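Forum > Small Repairs > Sorting parts before reassembly

trimik_fan90
Okay, I took the Dalsgaard vent box apart and now I'm scared of losing bits. Do you all bag everything or just spread it out on a table?

Dondville_Deb
Bags, always! I label mine with a marker and they go in a drawer – 200 bags cost me next to nothing.

slatsandscrews
Nope, disagree. Once it's in a bag I forget it exists. Big table, small parts in a group, leave it till you're done.

Dondville_Deb
And then the cat walks through, lol.

slatsandscrews
No cat! My table tonight:

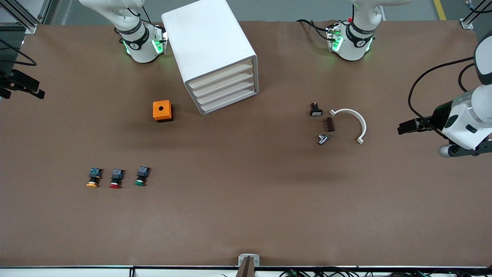
White box with the slats, small parts to the right.

trimik_fan90
Oh, I like that white curved handle. What's the orange square for?

slatsandscrews
Separate job, it just lives on that side for now.

Dondville_Deb
Still bagging mine – sorry.

Print this thread | E-mail this thread

Recent threads
Zoltovberg hinges, where to buy?
Squeaky louver fix
Best glue for handles

We use cookies to keep you logged in. OK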